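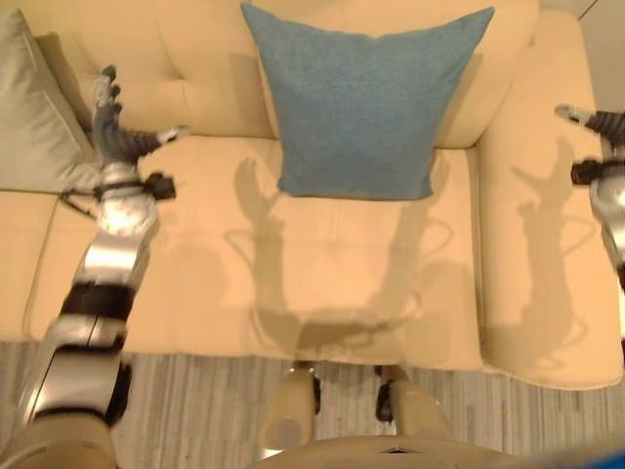 cream sofa, blue pillow

weltov_pete
Paid 200 for the Sandhu fabric protector plan on this one. Read the terms last night. Covers "accidental spills" but excludes coffee, wine and pets. So, water.

Plornomness
Mine paid out. Ink stain, 10 minute call, new cushion cover.

weltov_pete
You own the only covered liquid.

estau40
Skip all plans. A 40 dollar steam cleaner does the same job.

Plornomness
It does not do the same job on ink — ask my other armchair.

estau40
Then keep pens out of the living room?

weltov_pete
Adding it to the exclusions.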